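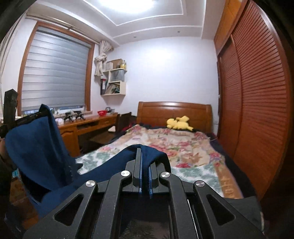
Search articles Search Reset

Visit report: the Bretik hand-held gripper kit at Plollivau
By Blažena Dvořáček
August

The kit is sold by Bretik, a small firm with its workshop and demonstration rooms in Plollivau. I went there on a Saturday with one question from our own lab, which is whether the tool is good enough to collect cloth-handling demonstrations in ordinary homes without sending an engineer along each time. The visit ran from 9:30 until late afternoon. Most of it was spent in the workshop, and the rest with Bretik's archive of recordings from private homes.

The product is a two-finger parallel gripper worked by hand, with a wide-angle camera fixed to it. The operator does the chore, the camera records, and the recording is later used to train an arm that carries the same fingers. Bretik supplies the gripper, the camera mount, a charger, a calibration board and a license for the processing software. The arm is not part of the kit. Hrnčiar, who make the linkage parts, also sell an adapter flange for two common arm sizes, and that was on the bench for inspection.

Mechanism

The body is made of flat black plates with triangular and trapezoidal cutouts. The linkage arms turn on pivots with round silver caps, and the fingers stay parallel through the stroke. I opened and closed three units. Two were smooth. The third had a slight catch near full closure, which the technician removed by backing off one pivot screw. The screw is not thread-locked at the factory. I would prefer that it were, and said so.

Plates can be replaced one at a time with a single hex key. Bretik rates the pivots for 4,000 closing cycles before the first check. That figure comes from their own bench rig, which was running when I arrived, and I have no independent number to set against it. For folding work it is low. An operator who works steadily will pass it within days.

Finger pads

The pads are blue and textured, and they are the part I had most doubts about. Smooth pads let thin cotton slip, and very soft ones hold on to it after opening. In the workshop I tried a pillowcase, a fleece jacket and a thin rain shell. The pillowcase and fleece gave no trouble. The rain shell slid out twice when I pinched it by a single layer and held when I took it by a folded edge. The manual tells operators to pick up garments by the fold where possible, and the instruction should be printed larger than it is.

Pads are glued on. Changing a pair took the technician 18 minutes including cure time under a lamp. A clip-in version exists as a prototype – I was shown it but not allowed to fit it.

Recordings

We then went through a set of sessions recorded in bedrooms, mostly sorting and folding clothes. Dark garments are a fair test for the camera. Navy and black cloth under a ceiling light tends to lose its folds, and the tracking software has little texture to work with on the cloth itself. It relies on the rest of the room. Patterned bedding, shelves and window frames all help. A plain white room with a plain white bed is the worst case, and Bretik's own notes list it as such.

The wide lens keeps the fingertips and most of the room in view together. The corners are dark and straight lines bend toward the sides. The software corrects the bend with a profile made from the calibration board, and a new profile is needed whenever the mount has been moved. A large garment held close can still cover much of the view on one side. In two of the sessions I watched, tracking dropped out for this reason and recovered when the cloth was lowered.

Data and service

The standard package processes 500 demonstrations. Rejected recordings do not count toward the total, and the customer receives a reason code for each rejection. Turnaround is 24 hours on working days. Processing is done by Prumitz under contract, so anyone recording in private homes should ask for the storage terms in writing. I was given a two-page summary. It covers deletion on request but does not say how long backups are kept.

Open points

Bretik could not tell me when the clip-in pads will ship. The spare parts list has no price for the camera mount. The grip is sized for a medium or large hand, and after half an hour my thumb was tired – a smaller trigger is said to be in preparation.

I have asked for one unit on loan, with two spare sets of pads and thread-locked pivots. We will run it on towels first and then on mixed laundry, using our own arm and the Hrnčiar flange. Until the pivot life has been checked on that unit I am not recommending a larger order.

Last updated: August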